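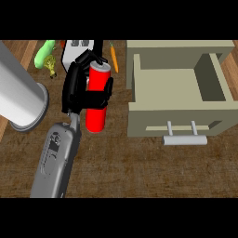

Is this the job where I train the thing that gets rid of me? came the reply when I first put this opening up on the break room board at Skivum, in green marker, right under my phone extension. Fair enough, and I'd have written the same a few years ago. So I'm going to try to answer it in the ad itself, and then you can decide if you want to apply.

I run the packing floor at Ekden. We fill kitchen and pantry orders for small shops, we have 31 people on the floor, and since spring we've had two-armed robots on the mixed shelf, the one where the cans and the produce and the odd toaster all end up together. I'm looking for four people to be what we're calling arm leads. I didn't pick the title. I wanted "packer, plus" and lost.

What you'd be doing

Half of your shift is packing, same as now. The other half is at a desk in the old Ghoneim building across the yard, working in Vanero, the simulator we use to try out a job before the arms do it on the floor. You'd be running things like the one at the top of this page: a can in the gripper, a drawer open next to it, vegetables lying around on the rug. (Yes, there's a rug. You get used to it.) You watch the run, you say what you'd have done differently, and you write it up in a couple of lines that the programmers can use. If you've ever had to show a new starter how to hold something round without squeezing it, you already know a lot of this.

We have 386 of these tasks on the list right now. Some are dull. Some are weirdly fun, and people do get competitive about them, which I've given up trying to stop!

You'd also be the person your crew goes to when the arms on the floor stall. You get to hit pause and you get to send the work back to the manual line, and you don't have to ask me first. That was the thing the packers pushed for hardest when we started and I think they were right.

What changes for you

I'd like to be straight about this part. The lifting goes down a lot, and I can say my own shoulders are grateful. The chat goes down too. Two people used to stand at that shelf and talk all morning, and now it's one person and a machine, and a few of my crew really miss it. We've moved the breaks so everybody on the shift gets them together, and that has helped, but it isn't the same and I won't tell you it is.

Headcount: the floor stays at 31 through next September, in writing, and I'll show you the letter when you come in. After that I don't know. I've asked, and when I hear something the floor will hear it the same day. What I do know is that arm leads are on a higher pay grade, and you keep the grade if you go back to packing full time.

The pace is different as well. Packing, you finish tired and you can see what you did. At the desk you can spend most of a morning on one grasp that won't come right and have nothing to show for it but notes. Some people hate that. If you try it and you're one of them, you can step back at the end of the trial and your old spot is waiting.

Who I'm hoping to hear from

Packers, pickers, kitchen people, anyone who's worked with their hands around food or household stuff. You don't need to code. You don't need to have played video games either, though I get asked that every time. I do need you to be comfortable telling an engineer that something looks wrong, even when you can't say why yet – we'll work out the why together. Plain written English is enough for the notes, and spelling is between you and your conscience.

Outside applicants are welcome, but you'd spend your first 3 weeks on the floor before you go near the desk. I'm not budging on that. I've seen what the notes look like from people who have never packed a box.

Hours and the practical stuff

Early shift, starting at 6:30 a.m., with the desk half after lunch. Paid training, paid trial, steel toes supplied. The desk room has proper chairs and a heater that clanks. The bus from Skivum stops at the gate, and there's parking behind Ghoneim if you don't mind gravel. Both rooms have step-free access, and the desks go up and down, so if you've been told to stay off heavy lifting please don't rule yourself out. Talk to me.

How to apply

Skip the cover letter. Send me half a page on something you've picked up, packed or put away so many times that you could teach it, and tell me where a beginner gets it wrong. Drop it at the Ekden front desk marked "arm leads" or hand it to me on the floor. I read them all myself and I'll get back to you either way. If you'd rather come and watch a shift before you make up your mind, ask at the desk and they'll find you a vest.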